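Home > Household > Laundry and Cleaning
Black clothes going grey – is it the water, the powder or the machine?

joyce_were
Posts: 286
Jan 31, 2022

I have had enough of buying black tops and watching them turn charcoal. It takes five or six washes. The collar and the side seams go first, then the front gets a sort of dusty look that doesn't brush off. My machine is a Zullon front loader, second hand, and it has always cleaned well enough. I use ordinary Corora powder, one level scoop, on the 40 programme with a 1,000 spin. Everything dark goes in together: jeans, work trousers, tops, socks.

We moved in December and the water here is much harder than where we were before. The kettle needed descaling after two weeks. My sister says it's the water, my husband says it's cheap clothes, and my mother says I should be washing them in cold and drying them in the shade.

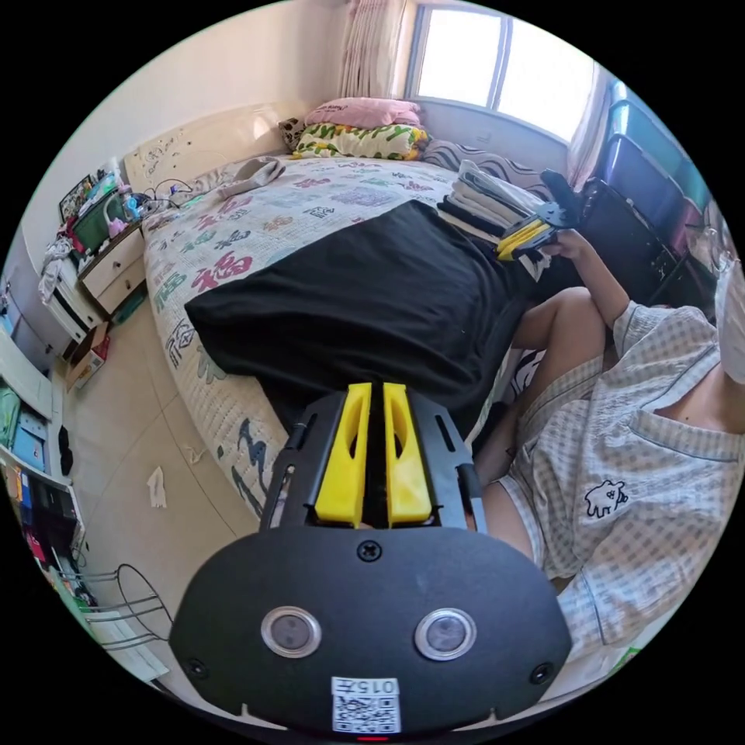 I've tried turning things inside out and I can't say I see a difference, but I've only been doing it since we moved. What I want to know is whether to change the powder, change the programme, or stop worrying and buy a packet of dye once a year.

Joyce

tuncay.y
Posts: 1,878

Powder. Most ordinary powders have bleach in them, which is great for tea towels and no good for black cotton. Check the side of the box. If it says oxygen-based bleaching agents, that's your answer. Switch to a liquid for colours or darks and do the blacks at 30.

Hard water makes it worse. If you underdose in hard water you get a grey film on dark fabric, and people see the film and think the dye has gone. There should be a dosing table on the box with a hard water column. One level scoop is probably the soft water dose.

Bramblewick
Posts: 412

Don't agree that it's always the powder. I used Kenuvum dark wash for two years, the one in the purple bottle, and my black work shirts faded at the same speed as before. What fixed it was taking the jeans out. Denim is rough and heavy and it rubs everything else in the drum. The dusty look Joyce describes sounds like surface fibres that have been roughed up. The dye is still there, but the cloth doesn't reflect light the same way.

Joyce, run your thumb across the front of one of the bad tops. If it feels fluffy compared with the inside, it's rubbing and not fading.

tuncay.y

It can be both. Rubbing doesn't explain film from hard water. Soak one top in a bowl of warm water with a small cup of white vinegar for half an hour, rinse it and let it dry. If it comes up darker you had residue. If it doesn't, it's dye or abrasion.

concettaf
Posts: 97

Please be careful about telling people to put vinegar near everything. It's fine in a bowl, but a cupful in the drum every week can be hard on the rubber seals. I had a door seal go sticky and the engineer asked me straight away whether I used vinegar. It may have been old anyway, I grant you.

The other thing I'd say is that not all blacks are the same. Viscose goes fast. Polyester hardly fades at all but it bobbles. Cheap cotton goes rusty brown first and then grey. So what are the tops made of?

joyce_were

Thank you all. The box does say oxygen-based bleaching agents, so Tuncay is right on that. It was on the back in tiny print. The label on the newest one says 95 cotton and 5 elastane. Two of the older ones have no label left.

Did the thumb test and the front is definitely fluffier than the inside. Will do the vinegar bowl at the weekend.

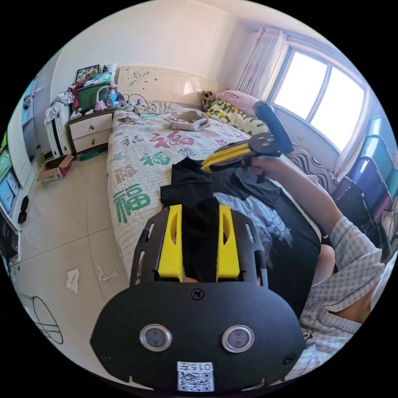 Black garment across the bed

I should have said that I don't own a tumble dryer, so it isn't that. In winter things go on the airer in the back bedroom, and in summer on the line. The line gets sun all afternoon.

Bramblewick

Fluffy front, so there's the rubbing. And direct sun on the line all summer will bleach black cotton faster than any powder. Your mother has a point about the shade.

naomik
Posts: 33

I worked in the alterations room behind Ueda for six years (the dry cleaner's on the parade, long gone). We saw a lot of black trousers that people had decided were ruined. In my view it was mostly two things: overfilled machines and too long a programme. People stuff the drum, the clothes can't move through the water, the powder doesn't rinse out and everything grinds against everything else. Then they choose the longest cycle to make up for it.

I don't think the spin matters as much as people say. A 1,000 spin is fairly gentle.

What I do at home, for what it's worth:

1. Sort blacks by weight as well as colour. Light tops and underwear together, trousers and jumpers together, jeans on their own. Do up zips and hooks. Turn the lot inside out before it goes in the basket, so you don't have to do it with cold hands at the machine.

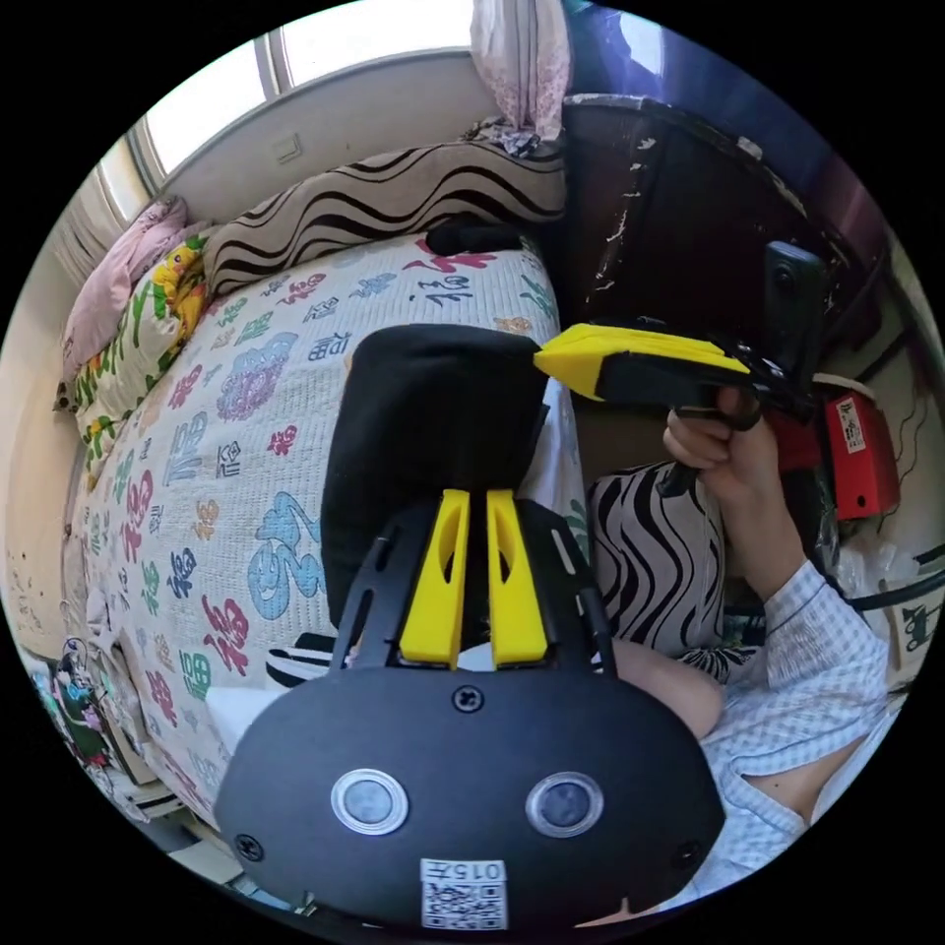 2. Fill the drum loosely. You should be able to get your whole hand in above the clothes and turn it over. If you can't, take something out.

3. Use liquid for darks, dosed for your water. Look up your postcode on the water company's site. No softener on anything with elastane in it.

4. Choose the short 30 programme unless something is properly dirty. A top worn for one day in an office isn't. Treat marks by hand first with a bit of plain soap and leave the rest of the garment alone.

5. Take things out as soon as it stops. Shake them hard, pull the seams straight and dry them inside out, away from the window if you can.

Clothes that are already grey from wear won't go back. Dye is fine for plain cotton, but remember that the stitching is often polyester and it'll stay whatever colour it is now.

tuncay.y

All sensible, apart from the short programme at 30 every time. If you never run anything hot you get a slimy drum and a smell. Do a 60 wash with towels now and then, using the powder, and keep the liquid for darks.

naomik

Agreed. I do the sheets at 60, so I hadn't thought to mention it.

K_Cherkaoui
Posts: 15

Question from someone reading along. Does anybody still put salt in the first wash to set the dye? My aunt did it with every new thing that came into the house. I do it too, out of habit, and have no idea whether it works.

concettaf

Doesn't do anything for modern shop-bought clothes as far as I know. Salt helps some dyes go on when the cloth is being dyed in the first place. A cold rinse on its own gets rid of the loose dye just as well.

Bramblewick

I still do it with jeans. Can't prove it helps. It costs pennies.

concettaf

It costs pennies and does nothing. And salt water isn't wonderful for the inside of a machine either, so if you must, use a bucket.

K_Cherkaoui

Bucket it is. My aunt used the bath.
Khadija

joyce_were

Vinegar bowl done. I used one of the two with no label. The water went slightly cloudy and the top dried a bit darker than the one I left alone, mainly round the hem. The front is still dusty looking. So some residue and some wear, and you were both partly right.

I've bought a bottle of liquid for darks and worked out the hard water dose, nearly twice what I was putting in. Jeans are in their own basket now. My husband has been told about the baskets and has so far put everything in the wrong one.

Will come back when the newest top has had ten washes. If anyone has used packet dye on cotton with elastane in a front loader, I'd like to hear how the seams came out and whether the next white wash went grey.

tuncay.y

Used it twice in mine. Run an empty hot wash afterwards with a scoop of powder, then wipe the door seal with kitchen roll, including the fold at the bottom. Do a load of darks next, and leave the whites until after that.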